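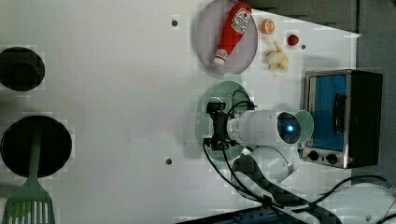

*Play kitchen top with two black burners, mint-green spatula, plate and ketchup bottle.*

# Cleaning and disinfecting hard plastic toys in batches

The method below covers rigid, unpainted plastic items: play food, pans, plates, utensils, building bricks and storage baskets. It does not cover soft toys, wood, anything with a battery compartment, or bath toys with a squeeze hole. Those need separate treatment.

## What you need

- Two washing-up bowls, at least 5 litres each
- Washing-up liquid
- Disinfectant suitable for food-contact surfaces
- A soft nail brush and a narrow bottle brush
- A drying rack or a clean towel
- Gloves

The quantities here are for Deltcombe concentrate, which we dilute at 14 ml per 986 ml of cold water to make one litre. Other products differ. Follow the label and ignore our figure if the two disagree.

## Step 1: Sort

Separate the load into three groups.

1. Solid items with no openings.
2. Hollow items with a seam or a cap.
3. Items with holes, slots or mesh.

Put stickered items to one side. Paper labels lift after a few minutes in water, so these are wiped with a damp cloth and never soaked. Check hollow items by shaking them next to your ear. If you hear water, the seam has failed and the item should be thrown away.

## Step 2: Wash

Disinfectant works poorly on a dirty surface, so washing comes first and cannot be skipped. Fill the first bowl with warm water and a small squirt of washing-up liquid. Wash group 1 first, then group 2, then group 3. Change the water when it turns cloudy.
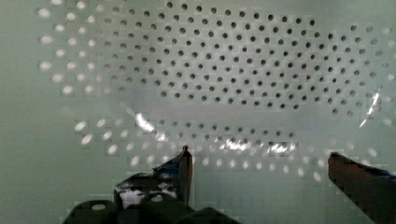
Perforated plastic takes longer than flat plastic of the same size. Dirt collects on the inner wall of each hole, and a cloth passes straight over it. Scrub both faces with the nail brush, using small circles, then hold the piece under a running tap so that water passes through from back to front. Turn it over and repeat.

For slots, draw the bottle brush along the length of the slot - pushing it across tends to splay the bristles.

## Step 3: Rinse

Rinse everything in clean water until no foam is left. Detergent residue can interfere with some disinfectants.

## Step 4: Disinfect

Fill the second bowl with diluted disinfectant and submerge the items fully. Tilt hollow or cupped pieces to let trapped air out. Leave for the contact time on the label; for our dilution we allow 5 minutes. Do not top up a used solution. Mix a new one for each batch.

Rinse again under the tap if the label says so, and always for items likely to go in the mouth. 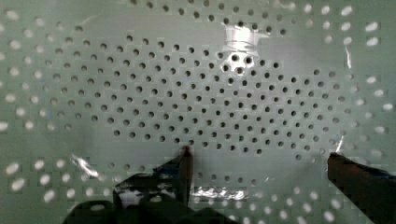

Shake off as much water as possible before racking. Surface tension holds a film across small holes, and this can still be there hours after the flat areas have dried. A sharp tap against the palm clears most of it. Stand panels and baskets on edge with a gap between them - stacked flat, they stay damp overnight.

## Step 5: Dry and store

Air-dry at room temperature. Avoid radiators, which can warp thin plastic. Return items to a box only when they are fully dry, and clean the box on the same day.

## Frequency

| Use | Interval |
|---|---|
| One household | Every 28 days |
| Shared group | Weekly |
| After illness | Same day |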